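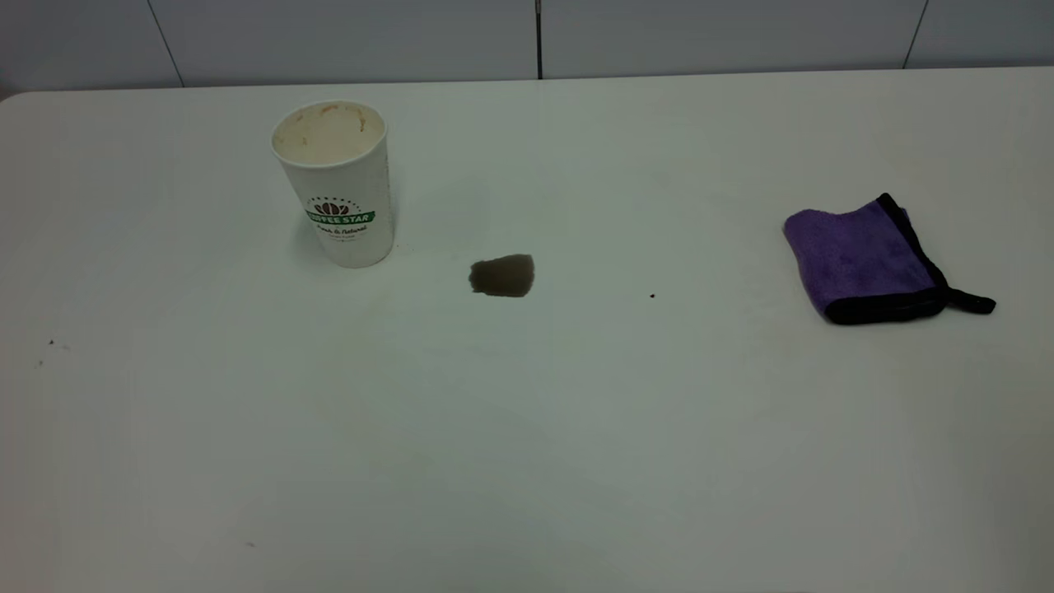

The Long Education of a Machine That Wipes Tables

On a gray afternoon in December, Roswitha Schnyder poured a little coffee onto a white table and then stood with her arms folded, looking at it the way other people look at a chessboard. She has done this more times than she cares to remember. The coffee comes from the cart downstairs, in tall paper cups with a green COFFEE STAR banner across the middle, and her group goes through a fair number of them, some for drinking and some for science. A purple microfiber cloth waits on the right side of the table, folded into a rough square with its black hanging loop trailing off to one side. Between the cloth and the cup lies the spill, small and dark and ragged along one edge, and that is the whole of the problem her group at the Jinditz lab has been working on for most of two years.

It doesn't sound like much of a problem, and Schnyder is the first to say so. Her mother, she told me, still asks when she is going to do something with "a real robot," by which her mother means one that walks. But anybody who has tried to explain wiping to a machine will tell you it is a slippery business. A cloth has no fixed shape. A puddle has no edge you can grab. The two of them change each other the moment they touch, and a robot that has planned its whole motion in advance is working from old news by the second stroke.

The method her group came up with is called Joltstead, a name that began as a typing mistake in somebody's folder and stuck. The idea behind it is simple enough to tell over lunch, which is how I first heard it. Before each stroke, the system looks at the table and makes a guess at what the table will look like afterward. Then it does the stroke, looks again, and compares the two. If the guess was close, it carries on. If the guess was bad, it stops trusting its plan, takes a shorter and gentler stroke, and guesses again. Over many practice runs it learns which kinds of strokes it is good at predicting, and it comes to prefer them.

"People do this without thinking," Schnyder said. "You don't put your whole arm into the first wipe. You give it a little push to see what it does, and then you know what you've got."

Aksel Hafstein, who wrote most of the software, came to the project from a job at Stoltia, where he worked on machines that sort packages. Packages, he says with real fondness, stay put. When he arrived at Jinditz he assumed that the hard part would be seeing the spill, and he spent his first winter on it. Coffee on a white table turned out to be a kind first lesson, dark on light with plenty of contrast, though even there he found things to worry about. A wet patch can throw back a bit of light from the ceiling and look, to a camera, like bare table. A tiny speck off to the side may be a dried drip that needs cleaning, or a crumb, or nothing anyone would bother with. For a while the system treated every speck as an emergency and went off after dots while the puddle sat there.

So they taught it to put its chores in order. The biggest wet area comes first, worked from the outside in so that it doesn't spread, and the specks wait until the end. Hafstein showed me an old recording of the robot before this change, and I have to admit I laughed out loud. It had pushed the cloth straight through the center of the puddle like a snowplow and left a fan of thin brown streaks behind it, and then it went back to its resting place with what looked, to me at least, like great satisfaction. By its own measure it had done well! The puddle was gone. It had simply become a great deal of very thin coffee.

That recording changed how they kept score. Early on, a run counted as a success if the original patch was clean. Now the whole table is compared with a picture taken before the coffee was poured, and any coffee that has traveled counts against the robot just as much as coffee that has stayed home. Schnyder thinks this was the most useful thing they did all year, more useful than any of the clever parts, and she wishes they had done it sooner.

The cloth gave them a different sort of trouble. Lying flat, a folded cloth offers very little to take hold of, and the robot's early attempts mostly ended with it pressing its fingertips hard into the table beside the fabric. What helps is a corner that stands up a bit. The system now looks for any raised fold and goes for that first, and if it can't find one it tries to make one by nudging the cloth from the side until it buckles. They also had to teach it about the hanging loop, which it loved. A loop is easy to see and easy to hook, and a cloth carried by its loop hangs like a wet sock and wipes nothing at all.

The full study, when they finally ran it, came to 1864 trials. Joltstead cleaned the table to their stricter standard in 1590 of them, on spills it had never practiced on. The practice set was much smaller, 600 runs in all, and that is the number Hafstein likes to bring up, seeing as he was the one refilling the cups. The older approach, the one that planned everything at the start and never looked up, had been given those same practice runs and did a good deal worse, mostly because of streaks.

I asked what was going on in the failures, and the answer took up the rest of the afternoon. Many came from the cloth being held too near its middle, so that it bunched up into a knot. Others happened when the robot bumped the cup. An empty paper cup weighs hardly anything and will go over if you breathe on it, and what's left in the bottom has a way of finding the table. The system can go around a cup quite well when the spill is out in the open, with a clear gap of bare table between them. When the spill runs right up to the base, it gets nervous — that is Hafstein's word — and takes such tiny strokes that it runs out its time. A person would just pick up the cup. The robot has not been taught that yet, and Schnyder would like it to be the next thing, although she admits that lifting a cup to wipe under it means deciding where to set it down, and that opens a whole other box.

There is some outside interest. Moser, a company that makes cleaning equipment for cafeterias, has been out to visit and sat through 20 trials in a row with a good deal of patience. Nobody has signed anything. Schnyder is careful about promises, and she pointed out more than once that a bright room with even light and a plain white table is a long way from a food court at noon, with trays and elbows and a toddler's juice. Patterned tables are still hard. Milk on a white surface is very hard, and they have put it off until spring.

Before I left they let me pour one. I was given a fresh cup and told not to be artistic about it, and I made a sort of kidney shape, larger than I had meant to. The robot considered it, found a fold in the cloth, and began at the outer edge with a short stroke. It stopped. It took a longer one. Hafstein watched the guesses come up on his screen and muttered along with them, and Schnyder went to find her coat. It was a few minutes' work, all told, and at the end one speck was left near the edge of the table. Hafstein got that one with his sleeve.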